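Subject: Re: [members] Lost property at the Prallstead reading room
Date: November 2021

On Tuesday, Gonçalo Falcão wrote:
> Could the office confirm how long unclaimed items are kept,
> and whether the new rule covers jewelry? The notice at the
> Okoro Street entrance still gives the old period.

Dear members,

Thank you to Mr. Falcão for raising this. Items handed in at either entrance are now kept for 28 days. The rule covers jewelry, keys and eyeglasses. Bank cards and identity papers are passed to the issuer within 2 working days. The notice at Okoro Street will be replaced this week.

The register currently lists 237 items, over half of them umbrellas. Owners should write to the office with a short description and the date of the loss. Please do not send claims to this list. Unclaimed items will be given to the Zarnach charity shop in December.

Item 1378 remains unclaimed.

Member Services
Prallstead Library Association

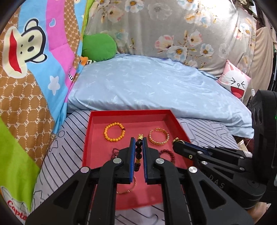
Item 1378: bracelet, black beads, gold crown charm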